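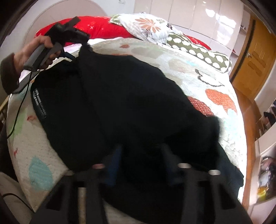

A hand-held gripper at the corner of a black garment on a patterned bed cover.

Category: Company News / Equipment & Purchasing

ZUNARD PUBLISHES A BUYING GUIDE FOR PEOPLE WHO HAVE BEEN TOLD TO "GET SOME GRIPPERS"

COVUVVILLE, June: Zunard, which rents and sells hand-held gripper kits for recording household tasks, today released a free planning guide for labs and small companies putting together their first equipment budget. It runs to 81 pages. The company apologizes for the last 25, which are about cables.

The guide grew out of sales calls in which customers had a firm figure for the grippers and a hopeful silence for everything else. Chargers, spare finger pads, storage, shipping and the hours spent checking recordings tend to turn up later, usually in an email with a red flag on it.

"People budget for the robot arm they will own someday and forget the bed they need next month," said Oranuch Siriwan, head of customer planning at Zunard. "Folding clothes takes clothes. It also takes a bedroom, and bedrooms want to be paid for."

The worksheets start with the task and work back to the purchase order. A buyer planning on laundry is asked which fabrics will be handled, whether dark cloth is among them, how many rooms will be used and who replaces worn pads. Only then does the worksheet allow a line for hardware. Buyers who skip ahead will find that line on page 60, where it was put on purpose.

Zunard tested the worksheets with Iyer, a home-services automation firm in Cilham that was preparing to order kits for its first season of recording. Its original request had 242 line items, several of them the same tripod. The revised plan moved $3,000 out of accessories and into spare parts.

"I had to explain to our finance people why we were buying fewer things and more bedsheets," said Celeste Tapia, operations manager at Iyer. "They asked for it in writing. I sent them the guide, and they have stopped replying, so I'm treating it as approved."

The guide also covers renting before buying, sharing kits between teams, and what to ask a supplier about repair times. Zunard is a supplier and has answered its own questions in an appendix, with one answer marked "working on it."

Copies are available now from Zunard's Covuvville office in print or as a file. The worksheets can be requested separately by anyone who would prefer to do without the cables.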